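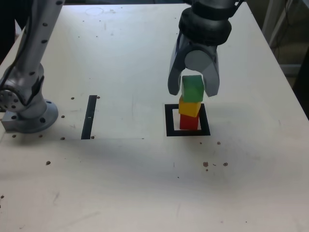
Supper Club News

January 10, 2023

The Georgian night is back, and so are most of the people who swore last April they would never eat another dumpling. The kitchen at Lakby made 194 khinkali that evening and sent three back to the freezer, which tells you how much a vow is worth once the pepper goes round.

A word on method for newcomers. Khinkali are held by the knot, upside down, and bitten at the side so you can drink the broth before it reaches your sleeve. The knot stays on the plate. Knives and forks will be on the table, and you may use them, but the next table will see.

The menu this time:

Aubergine rolls with walnut and garlic
Beetroot pkhali
Khachapuri, the boat-shaped one, with an egg in it
Khinkali, beef and pork or mushroom
Chicken in walnut sauce, served cold (it is meant to be cold)
Churchkhela, sliced, with black tea

The mushroom khinkali are vegan. The khachapuri is bread, cheese, butter and an egg, and cannot be made vegan without becoming a different and sadder lunch. Walnuts are in nearly everything, so if you can't eat them, please wait for the Sri Lankan evening and we'll keep you a good seat.

Povoten are sending two wines, an amber one and a red. Last year's amber divided the room. Half of you said dried apricots and the other half said shed. It's the same wine, so bring your opinion back with you and we can carry on where we left off.

Tickets are £20 a head, food only, with wine by the glass. Doors open at seven and the bread comes out at half past — it does not hold for latecomers, and neither do the people sitting nearest it. There are 17 places left at the long table and a few on the stools by the window, where the draught is.

Book at the counter in Zestus or by replying to this email. Say which khinkali you want when you book. Changing your mind on the night is allowed once.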